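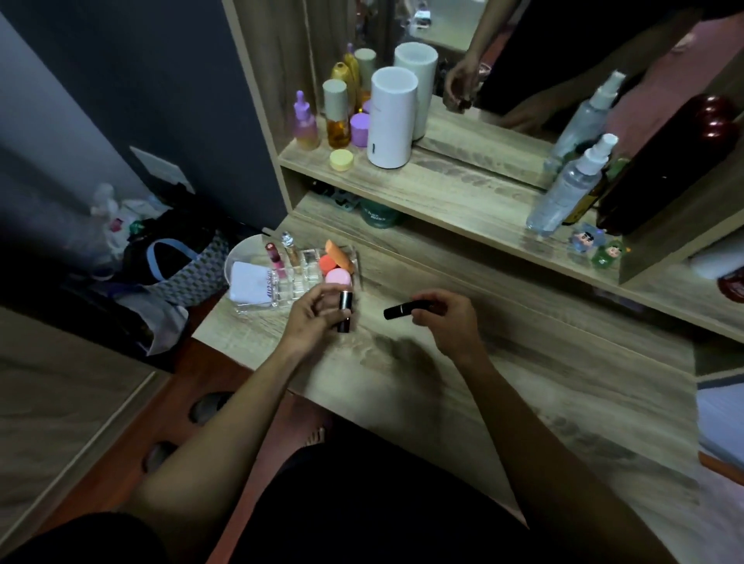
What order should things go back into a clear desktop organiser? Tallest at the back, anything with a screw cap upright, and whatever gets used daily at the front.

1/ Notes on re-sorting a vanity desk. Shelf above, organiser below, one sitting. Allow 20 minutes if the surface is already wiped.

2/ Lipsticks first. Black tubes all look the same from the side, so stand them base up if the shade label is on the base. Front row.

3/ Rollerballs stay vertical. Laid flat, they weep around the ball and the oil clouds acrylic. I lost a Mridha organiser that way in June.

4/ Sponges: one compartment, nothing on top of them. A damp sponge dries on the windowsill before it goes in.

5/ Compacts go flat if the compartment is wide enough, on edge if not. Hinge down.

6/ Skincare stays on the upper shelf. Dropper bottles and serums in one group, jars in another. Keep the humidifier well clear of anything with a paper label. Mine peeled 2 labels over one winter.

7/ Cleaning acrylic: lukewarm water, a drop of dish soap, microfibre cloth. No alcohol wipes. They craze the edges. Paper towel leaves fine scratches.

8/ Prasanna Liyanage asked about colour-coding the lids with dot stickers. Tried it. The adhesive collects powder and goes grey. Not worth the labour.

9/ Check the period-after-opening symbol on each item as it goes back. 12M means twelve months from opening. Write the opening date on the base in fine marker.

10/ Drawer inserts next. Comparing Sorkis and Dimel, will post measurements.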